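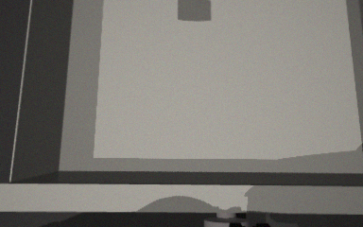 Minutes of the Spring Meeting, Willthorpe Cruising Club

Present: Llinos Parri (chair), Rafia Jadoon, Iqra Janjua, Farzad Asadi, Zeeshan Rizvi (minutes), and a very welcome handful of newer members who had only sailed with us once before. We started at 7:15, a little behind time, as the coffee was good and people were still catching up after the winter.

1. Last minutes
Read and approved, with one fix: the boat we hired last fall was the Musau, and I had written Bugti all the way through. My apologies to both boats!

2. June charter
Rafia has been going back and forth with the charter office at Firnberg and has done a lovely job of it. They can offer us the Bugti for 6 nights, with five cabins, bedding included. The deposit is $200 a cabin, payable by the end of March. Llinos asked whether the dinghy and outboard were part of the price. The dinghy is, the outboard is extra, and after a fair bit of friendly back and forth we agreed to pay for it, remembering the long row to shore last year.
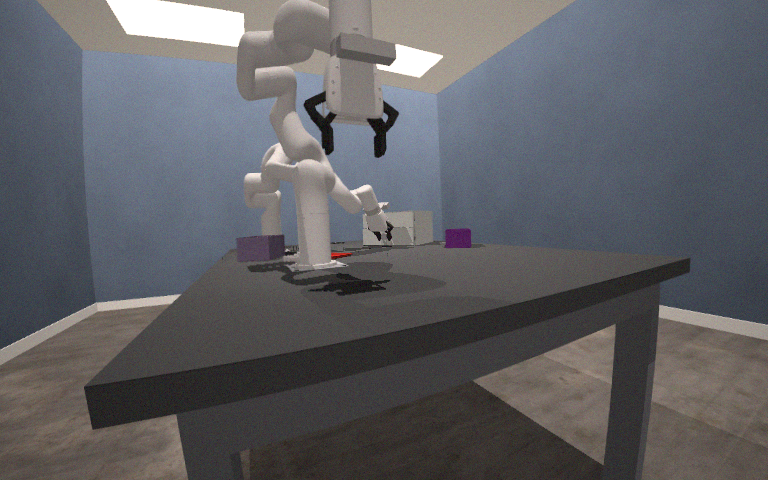 Farzad wondered if we might take a skipper for the first day, as several of us haven't handled a catamaran in a marina. Iqra was happy to take the helm herself but said she would enjoy the company. Agreed to ask Firnberg for a price for the one day only.

3. Route
Two plans were put forward. Farzad likes the outer islands, with one long passage of over 5 hours. Iqra would keep to the bays and leave more time for swimming and lunch. Most hands went up for the bays, and Farzad took it very kindly.

4. Food kitty
Same as last time. Iqra will shop for the first 3 days and we'll eat ashore after that or top up as we go. Please tell her about allergies before she goes to the store, and not on the dock.

5. Any other business
Whoever has the blue chart case, Llinos would love it back.

Next meeting in April, same time. Rafia to bring the cabin list.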